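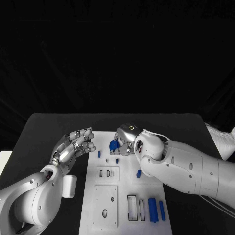

Home Forums Football Talk Managers and Coaches Log in

Trummer to take over at Briveck?

gidel_end
I read this morning on the club page that Remo Mösli will leave at the end of the month and that the board is already talking with Trummer. For those who don't follow our league, Trummer has not managed a team in 4 years. His last job was at Zulluvard and it finished badly, with the club in the relegation places and half of the dressing room not speaking to him.

I would like to hear what other supporters think. For me it is a strange choice. We have a young squad, and a young squad needs somebody who has been on a training ground recently. I respect what he did as a player, but that was a long time ago.

northbank40
I don't agree. His first season at Zulluvard was very good and people forget it. They had the best defence in the division with a squad that cost almost nothing. The second season they sold both centre backs in September and the centre of the defence was gone. What should he do, play himself?

Mösli is a nice man but we have won 2 matches at home all season. Something must change.

gidel_end
The centre backs, yes, this is true. But he also moved the captain to right back and left him there for months when everybody could see it did not work. A manager must be able to say "I was wrong". In all his interviews from that time I never read this sentence.

pia_w
Can I ask a question from the other side? I am new to Briveck, I moved here for work and a colleague took me to the Gidel match. Why is Mösli leaving? Was he sacked or did he resign? The club page only says "by mutual agreement" and I don't know how to read that.

northbank40
Welcome to the forum pia. "Mutual agreement" normally means sacked, with some money so that he stays quiet.

old_turnstile
Not always. I spoke with a man from the academy and he told me Mösli asked to go. His wife's family is on the other side of the country and he has been driving home after every match. I cannot prove it, but he is not a man who tells stories.

I have watched 278 home games of this club and I have seen many managers come with a big name. The big name sells season tickets in the summer, and by the first frost we are looking for the next one. I would give the job to the assistant until the end of the season. The players like him, he knows the youth team, and he costs less.

northbank40
The assistant is the one who does the set pieces, no? Then I have seen enough of his work. We concede from every second corner.

old_turnstile
He does the attacking ones. The defending ones are done by the goalkeeper coach. You can look it up in the programme.

northbank40
OK, I did not know that. I take it back. I still prefer Trummer.

pia_w
Thank you both. At the Gidel match the people behind me were singing Mösli's name until the end, even when we were losing, so I was surprised to read here that so many want him out.

gidel_end
Behind the goal they will sing for him always, he scored the winner in the cup semi-final when he was a player here. In the main stand it is another story - there they started to leave after 40 minutes.

Coming back to Trummer. If he signs, I will support him, of course. But I want to hear how long the contract is. With Zulluvard he had a long one, and they were still paying him when they could not afford new floodlights. Our club has no money for this kind of mistake.

old_turnstile
On the contract I agree with you. One season, and then look again. Is anyone going to the supporters' evening at the clubhouse? It begins at 7 pm and the chairman will take questions. I will ask him about the assistant.

northbank40
I'll be there. Save me a chair near the heater, please.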